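Sport Management › Course and Facility Design
Reading time: 4 min

Chapter 7
Laying Out a Disc Golf Course

A disc golf course costs little to build compared with a swimming pool or a running track, and it is often put on land that already has other uses. That makes the layout the most important decision in the project. Baskets can be bought in an afternoon. A fairway that crosses a walking path will cause trouble for as long as it stays there.

This chapter follows one course, at Irndale, from the first site walk to the first public round. The designer, Smaranda Enache, had a city park with a stream, a steep bank on the north side and a row of old maples that could not be cut. The finished course measures 1,758 meters from the front tees. Later sections return to its holes by number, so keep the course map at hand as you read.

7.1 Walking the site

Start without a plan on paper. Walk the land at the hour when it is busiest and again early in the morning, and mark every route people use, whether or not it appears on the park map. At Irndale the busiest route was a dirt track worn by students cutting across to the bus stop. It ran through the middle of the only large open field. Enache's first sketch had two fairways across it, and both were moved.

Next, look at the ground. Players will stand in the same few spots thousands of times, and those spots have to drain. Low areas that look green and pleasant in July may be mud by November. Slopes are useful, but a basket set near the top of a long bank sends missed putts rolling back down it, and groups behind will wait.

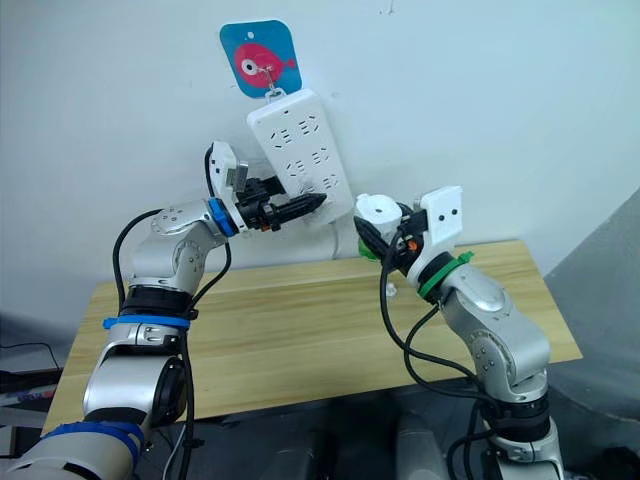
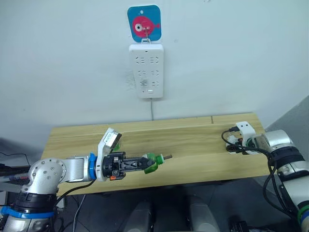
Power strip on the fish hook

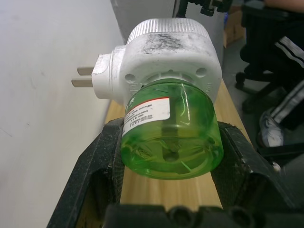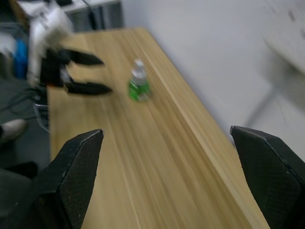
The bottle with the green label

Wind deserves a separate visit. An open hole that plays easily on a calm day can become the hardest on the course when air comes up the valley, and discs that drift have to land somewhere. Write down the direction on each visit. Three or four notes are enough to show a pattern in most parks.

7.2 Choosing a mix of holes

Beginners enjoy holes they can reach. Experienced players want to be asked for different throws — left, right, low under branches, high over a dip. The usual answer is to build 2 tees for each hole, and this works well where there is room. The first hole at Irndale is 90 meters from the front tee, straight, with the basket in plain view. Enache put it there so that a family with borrowed discs could finish it without losing one.

Ivana Paredes, who designed the course at Sostedport, takes the opposite view. She prefers a moderately hard opening hole because it spreads groups out before the short holes begin. Both arguments are sound, and the choice depends on who will use the course on a normal Thursday evening.

7.3 Safe distances

No tee should sit where a poor throw from another hole is likely to land. This sounds obvious, yet crowded layouts break the rule more than any other. Draw each fairway as a wide fan, not a line, and shade the places where fans overlap. Any tee, bench or path inside the shading must be moved, screened or dropped from the plan.

Terms to know before you continue: front tee, fairway fan, drop zone, blind shot, out of bounds.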